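So I finally gave up on my old sleeping bag. It lasted me through two colleges' worth of camping trips (mine and my little brother's), and by March the zipper only worked if you talked nicely to it. Samina Warraich, my hiking buddy, had been begging me to retire it for ages!

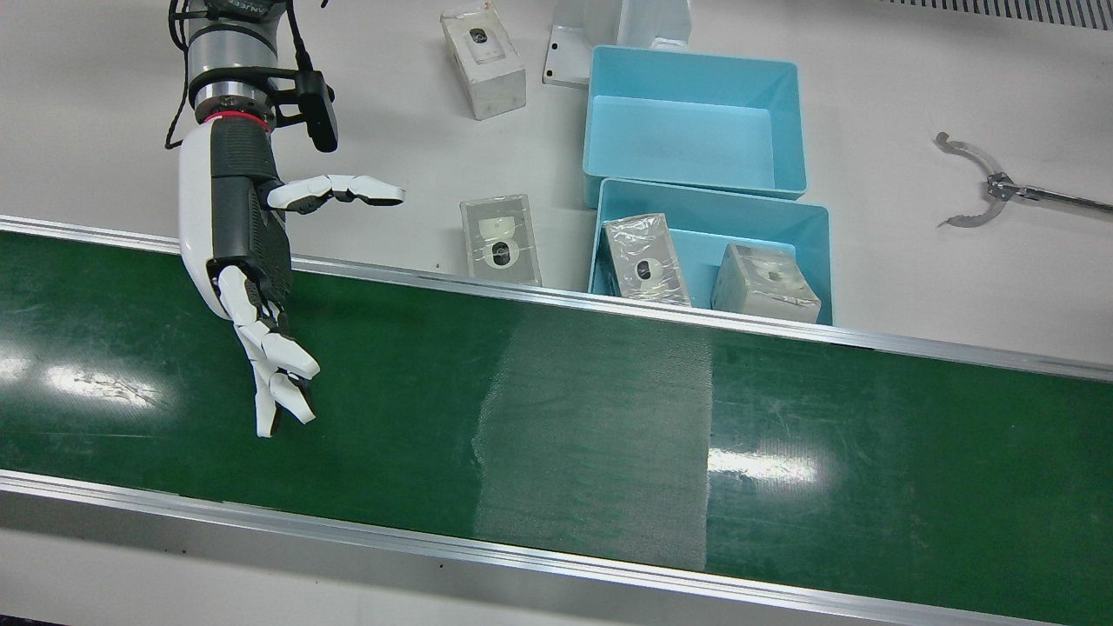

I had a budget of $200 and a head full of opinions. Down or synthetic? I went back and forth on this for weeks. Down packs so small, and I love that, but I camp near the coast and wake up to fog dripping on everything. Synthetic it was. Then I had to pick between the Peler and the Tikeo, and oh boy, the spreadsheet I made.

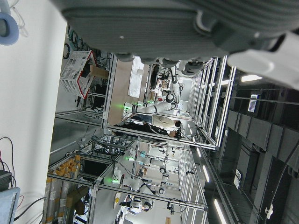

The Peler is a mummy bag and I sleep like a starfish, so you can guess where my heart was. The Tikeo is wider at the knees and has a little pocket for your phone. It does weigh more, but I'm never walking more than 5 miles with it anyway. 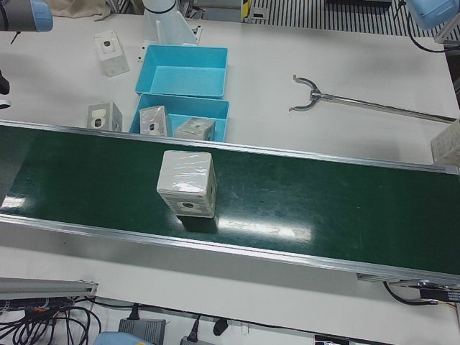
First night out was up at Petchrat, site 352, the one by the creek. I slept until almost eight! Samina was already on her second coffee and looking smug. My only gripe is the stuff sack, which is way too tight, and I ended up kneeling on the thing at checkout time while she laughed at me.
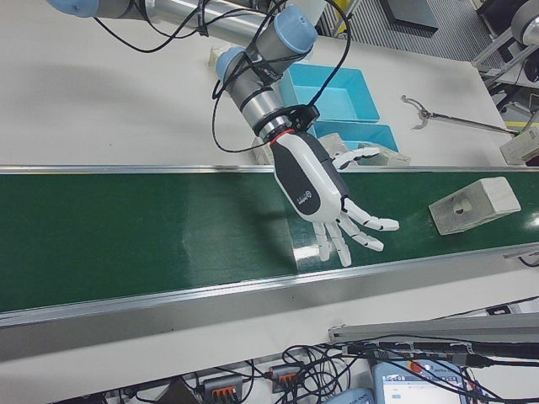 A white hand over the green belt.

Next up is a new sleeping pad, so if you've got a favorite that doesn't squeak, please tell me in the comments.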